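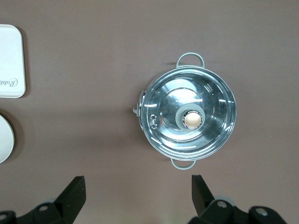

I have decided to cook dried beans from scratch every week until I either become a better person or run out of beans. Posting about it here so there's a record.

1/ Background: I bought a 4000 gram sack of white beans from Bravier, the restaurant supply place out past the tile warehouse. I meant to buy 400 grams. The website had a drop-down menu and I was feeling confident.

2/ The sack lives in the hall closet now, next to the vacuum. My coat smells a little like a feed store. Two people have commented, one of them kindly.

3/ First discovery: every person on earth has a firm opinion about soaking. Soak overnight. Never soak. Soak with salt. Salt will ruin them. Salt is the only thing that saves them. I asked one question at a potluck in April and had to leave early.

4/ My own position, after five batches: salted water, overnight, on the counter, and then I forget about them until lunch. The forgetting seems to be fine.

5/ Batch one was crunchy. I served it as a salad and said "al dente" with a straight face.

6/ Batch two was soup. It was supposed to be batch one again but softer. I left to take a phone call from the Hanrahan water heater people, who wanted to sell me a maintenance plan, and they are thorough.

7/ I don't have a maintenance plan. I do have soup in the freezer, in four yogurt tubs, all labeled YOGURT by the manufacturer.

8/ Someone asked about temperature. I bought a thermometer for this, because I'm the kind of person who buys a thermometer instead of looking at the pot. The one time I checked the oven it said 155 on the thermometer and 300 on the dial. Those two have stopped speaking.

9/ So I do them on the stove. Low. Lower than you think. A bubble should come up now and then like it has somewhere else to be.

10/ Things I put in: half an onion, bay leaf, a lot of garlic, olive oil, the end of a parmesan if I've been saving one. Things I have been told to put in by strangers: seaweed, baking soda, a wine cork, a whole carrot "for company."

11/ I tried the carrot. It came out tasting like beans and the beans came out tasting like beans. A clear win for one party.

12/ Lid on or lid off is the soaking argument again with different people. I go lid on for the first hour and then a bit crooked after that. If you feel strongly about this, please start your own thread.

13/ Nutrition update: I am told I'm getting a great deal of fiber. I'm not taking questions.

14/ Batch four was the good one. Creamy all the way through, skins still on, broth you could drink out of a mug. I did drink it out of a mug. I stood at the counter at ten at night feeling like a French grandmother with a mortgage.

15/ Naturally I changed two things for batch five and it was worse.

16/ A word about the broth: do not pour it down the sink. I poured out three batches' worth before I read that this is the best part. I'd like that time back, and also the broth.

17/ The Mekine cookbook everyone keeps recommending has 142 pages on beans and opens with "Begin with patience." I returned it to the library. I'll try again when I'm older.

18/ Leftovers so far: beans on toast, beans with an egg, beans mashed with lemon, beans in the Kidia frozen dumplings I took apart and put back together. The last one was a long evening and I wouldn't repeat it.

19/ To the person who replied "you know they come in cans": yes. I have cans too. They're behind the sack.

20/ Batch six is soaking tonight. Going back to exactly what I did for batch four, which I didn't write down. I remember there was garlic.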